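Home | News | Services | Archive | Contact

Print this page | E-mail this item

Reading time: 7 minutes

Changes to the Stesow Tool and Equipment Library from April

The tool library has been running out of the old Uker building since the spring before last, and in that time the rules have grown up in bits and pieces. Some were on the notice board, some were on the back of the membership card and a few were only ever passed on at the desk. Over the winter we put them all in one place, threw out the ones that made no sense and changed several of the others. The new rules apply from the start of April. Members who joined before then do not need to sign anything new.

Last year the library made 3,423 loans. The most borrowed item was the carpet cleaner, followed by the long ladder and the small cordless drill. The least borrowed was the tile saw, which went out once and came back the same afternoon. The figures matter mainly for the budget, and the budget is the reason some of the charges below have changed.

Membership

The yearly fee stays where it is. One membership covers everyone living at the same address, as before, but we now ask for the names of all adults who will be picking things up. Too many times last year someone came in to collect a reserved item and the desk had no way of knowing whether they belonged to the household.

You can join at the desk or by mail. Bring or send a copy of something that shows your address. A phone bill is fine. Members who move out of town can keep their membership until it runs out, but cannot renew.

Loan periods

The standard loan is now 14 days. It used to be seven, with a renewal available if you called in. Most people did call in, and the phone rang all morning with people asking for the same thing. Under the new rule there is one longer loan and no renewal unless the item has no one waiting for it.

Some things still go out for three days only. These are the carpet cleaner, the long ladder, the pressure washer, the post hole digger and the two folding party tables. There is nearly always a waiting list for these between May and September. If you know you will want the pressure washer in early summer, put your name down now.

Reservations are held until closing time on the day you said you would come. After that the item goes to the next person. You can call to say you will be late, and the desk will hold it until noon the following day.

Late returns

The late charge has been simple up to now, one amount per day for everything. That was fair for a hand saw and not very fair for the carpet cleaner, where a late return can spoil the plans of four or five other people. There are now two rates. Hand tools and garden tools are charged at the old rate. Powered tools, ladders and anything on the three-day list are charged at double.

No late charge will go higher than the replacement cost of the item. If you have something that is very overdue, bring it back. We would much prefer to have it on the shelf. There are 14 items on the missing list at the moment, including a staple gun, two clamps, a set of socket wrenches with the green case and a hedge trimmer that has been gone since before we moved. Anything on that list can be returned in April without charge. Leave it at the desk or in the drop box by the side door – not the hedge trimmer, please, as it will not fit through the flap and should not be left outside.

Cleaning and condition

Tools should come back in the state they went out. For garden tools that means the soil knocked off and the blades wiped. For the carpet cleaner it means both tanks emptied and rinsed. Last autumn it came back three times with dirty water in the lower tank, and the smell took some getting rid of. A cleaning charge now applies to the carpet cleaner and the pressure washer only.

Ordinary wear is not charged for. Drill bits go blunt, sandpaper wears out and string on a trimmer runs down. If a tool breaks in normal use, tell the desk what happened and you will not be asked to pay for it. If you put it back on the shelf without a word, the next person finds out halfway through a job. A tag is tied to each powered tool for this purpose. Write the fault on it and hand it over with the tool.

Please do not repair library tools at home. We know this is usually meant kindly. A member rewired the plug on the belt sander last year and the work had to be taken apart and done again before the sander could go out.

Consumables

The library does not supply sandpaper, saw blades, trimmer string, carpet cleaning liquid or fuel. We used to sell some of these at the desk, but the stock took up a whole shelf and we were often out of the size people wanted. Halilović Hardware, across from the bus stop, carries the right sizes for nearly everything we lend. A printed list of which blade fits which saw is kept at both counters.

Batteries are different. Each cordless tool goes out with one charged battery and its charger. A second battery can be borrowed if there is one in. Both must come back together with the tool. The Guro batteries and the older yellow ones look alike from the front and do not fit each other's chargers, so check the label before you leave the building. Forcing one into the wrong charger has already cost us two chargers.
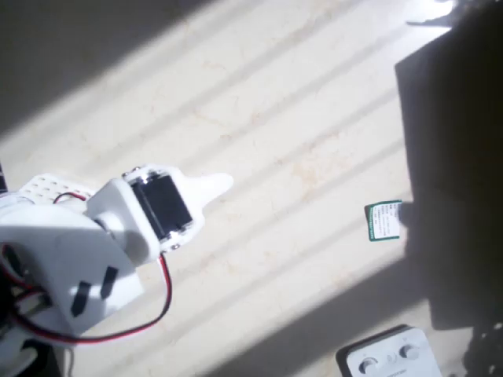 Donations are the other thing we get asked about most. We are grateful for them, and much of the garden section was built up that way, but storage is limited and we can no longer take everything. From April we will accept hand tools in working order, garden tools with sound handles, and powered tools less than ten years old with the manual. We cannot take chainsaws, paint, chemicals, anything that runs on gasoline, or single items from a broken set.

Ask before you bring large things. A table saw was left outside the front door in January, in the rain, and we had to pay to have it taken away.

What is new on the shelves

A grant from the county paid for several items that members had asked for on the suggestion sheets. They are a wallpaper steamer, a stud finder, a second wet and dry vacuum, a wheelbarrow with a solid tire and a sewing machine that will handle heavy cloth. The sewing machine can go out for the full loan period. There is a deposit of $100 on it, returned when the machine comes back with all its feet and bobbins.

The suggestion sheets are still by the desk. We had 233 suggestions last year. A good number of them were for a log splitter. We have looked into it and the insurance will not cover one.

The catalog

The printed catalog is being replaced. The old one was out of date by the time it was stapled, and half the item numbers no longer matched the labels. The new version will be a ring binder with one page for each kind of tool, so that a page can be swapped when something changes. One copy will be at the desk and one in the reading room at the public library on the square. The online list will be updated at the same time. If you see an item online that you know has been withdrawn, a note to the desk would help.

Opening hours

Weekday hours stay as they are, from 9 a.m. to 1 p.m. and again from 4 p.m. to 7 p.m. The weekend opening moves half an hour earlier, to 8:30 a.m., at the request of people who want to get a full day out of what they borrow. Closing time at the weekend is still 2 p.m. – the lights go off then, and returns after that should go in the drop box if they are small enough.

Parking behind the building is for loading only. The neighbors have been patient about cars left across their gate and we would like that to continue. There is a ramp at the side door for anyone collecting something heavy, and the hand truck kept just inside can be used to get it to your car. It is not for loan.

A copy of the full rules, with all the charges, can be picked up at the desk or sent to you by mail on request.

Print this page | E-mail this item

Back to newsletter | Next item | Top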